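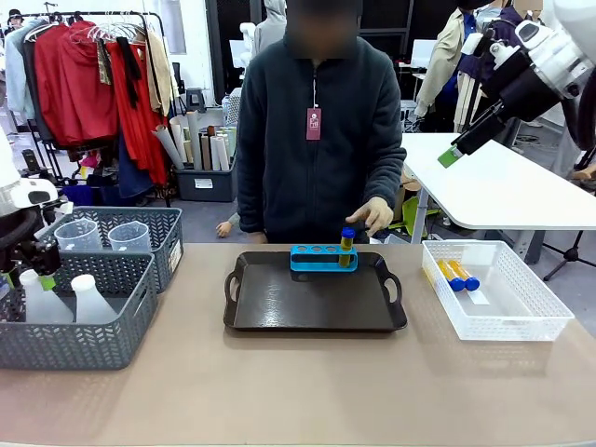
Section 3. Deciding Which Chores to Assign, and Setting Up the First One

3.1 Purpose of this section

This section is addressed to the person responsible for bringing a two-armed Kurkus unit into regular use in a home, a teaching room or a small shop. It covers the choice of a first chore, the preparation of the table, the trial period and the conditions under which a chore may be left to the machine. Installation of the arms and connection to power are covered in Section 2 and must be completed first.

Purchasers frequently ask whether the unit is able to take over a household's chores or a shop's bench work. At the current software release, the answer is that it can take over parts of some of them. Putting tubes into a rack, moving bottles from one basket to another and returning light items to a tray are suitable work. Folding mixed laundry, washing dishes by hand and clearing a floor of unsorted objects are not supported, whatever results may have been obtained on a single attempt.

3.2 Grades of chore

Mok Household Machines grades each chore before any program is released. The grade appears beside the chore name on the control screen.

Grade A: May be run with a person in the building. The items are rigid, of known size, and have a fixed destination.

Grade B: May be run with a person in the room. The items are rigid, but their starting positions vary, or the destination is narrow.

Grade C: May be run only with a person at the table and within reach of the stop button. This grade includes anything that contains liquid, whether capped or uncapped.

Grade D: Not released. The chore is under study at the Gustthorpe workshop and should not be attempted with a customer unit.

Racking capped tubes is Grade C. Owners sometimes expect a lower grade on the ground that the motion is short and the tubes are closed. The grade reflects the cost of a dropped or badly seated tube as well as the difficulty of the motion. A request to change a grade may be sent in writing to Forough Ebrahimi, Release Office, Gustthorpe. Grades are not changed by telephone.

3.3 Preparing the table

The following procedure is written for tube racking. It may be adapted to other Grade B and Grade C chores by substituting the items concerned.

1. Clear the work table of all items that play no part in the chore. Items left from an earlier chore are a common cause of refused picks.

2. Lay a rimmed tray flat on the table, toward the far side. The rim will hold a small spill and keep a rolling tube from reaching the floor. If the tray has handles, turn it so that they point left and right.

3. Stand the rack in the tray, along its far edge, with the row of positions running left to right. Press down on both ends to confirm that it does not rock.

4. Place the source basket to one side of the tray. A basket with low, open sides is preferred. Lay the tubes in it in a single layer, with all caps facing the same way.

5. Place any bottles or beakers for later chores in separate baskets on the opposite side. Do not mix bottles and tubes in one basket.

6. Check that every cap is fully closed. The unit does not test caps and will not tighten a loose one.

7. Stand clear of both arms and select Survey on the control screen. The arms will lift and pause while the unit records the table.

8. Compare the list on the screen with the items on the table. If any item is missing from the list, move it slightly and repeat step 7.

Note: A glossy tray can reflect room lighting strongly enough to be recorded as an object. If the list shows an item that is not present, turn the tray or dim the nearest lamp. Do not cover the tray with a cloth. The fingertips may catch on it.

Note: Labels on baskets may be left in place. The unit reads the shape of the basket and disregards the label.

Caution: Do not reach over the tray while an arm is moving. If an item must be corrected by hand, press Hold, wait until the screen reads Held, make the correction, and withdraw both hands before pressing Resume.

Caution: Hanging tags, cords, scarves and loose sleeves must be removed or tucked in before approaching the table.

3.4 Running the trial period

A chore must pass a trial period at the place where it will be used. Results obtained at Gustthorpe do not count toward it, as lighting, table height and floor firmness differ from one room to the next.

1. Fill the tubes with water for the trial. Do not use the working contents until the chore has passed.

2. Run the chore 12 times in succession without changing the table layout.

3. After each run, enter one of the following in the trial sheet: Complete, Complete with help, or Stopped. A run in which a person straightened a tube, moved the rack or pressed Hold for any reason is entered as Complete with help.

4. If all runs are entered as Complete, move the source basket to the other side of the tray and repeat the series.

5. If any run is entered as Stopped, end the trial, correct the cause and begin again from the first run.

The trial sheet should be kept with the unit. Field staff will ask for it at the first service visit.

Note: Time the same chore done by hand at least once and enter the result at the foot of the sheet. In tube racking, a person will generally be faster. The owner should decide in advance whether a slower result is acceptable. At the Islow teaching rooms, where Yaryna Koval supervises bench preparation, it was judged acceptable for the evening reset and unacceptable between classes. Her staff continue to rack tubes by hand during the day.

3.5 What the machine should not be expected to notice

The person at the table remains responsible for the following, even after a chore has passed its trial.

Wrong contents. The unit distinguishes a tube from a bottle. It does not distinguish one liquid from another, and color should not be relied upon for sorting.

Cracks and leaks. A tube with a fine crack will be picked and racked in the same manner as a sound one.

Partial seating. The unit reports a tube as placed when the fingertips open at the correct height. A tube resting at an angle may still be reported as placed – check each position by eye.

People and pets. The arms slow on contact. They do not predict that a child or an animal is about to come near. Keep the area around the table closed off by whatever means suit the room.

3.6 Shared rooms

Many owners place the unit in a room that also serves for storage, clothing or general work. This is permitted. The floor within the reach of both arms must be kept clear, and any second table behind the work table must be outside the reach setting entered in Section 2. If furniture is moved, even by a small distance, enter the reach setting again and repeat Survey before the next run.

Garments and other soft goods should hang or lie beyond the reach of the arms. The fingertips are shaped for rigid items and hold fabric poorly. Error 1942 (soft obstruction) indicates that an arm has met cloth or film. Press Stop, free the material by hand, and do not press Resume until the fingertips have been wiped and inspected for threads.

3.7 Leaving a chore to the machine

When both series in 3.4 have been passed, the owner may mark the chore as Regular. The grade continues to apply. A Grade C chore marked Regular still requires a person at the table, and the saving is therefore one of effort and not of attendance. Owners who want a chore that can run while they are elsewhere in the building should begin with one from the Grade A list in Appendix 2.

Regular status lapses if the rack, the tray or the type of tube is changed. It also lapses after any software update, and the screen will then show the chore in gray until a new trial has been entered.

Questions on this section may be directed to Nima Kermani, Owner Training, who holds an open line on Thursday afternoons. Have the trial sheet and the unit's serial plate at hand when calling.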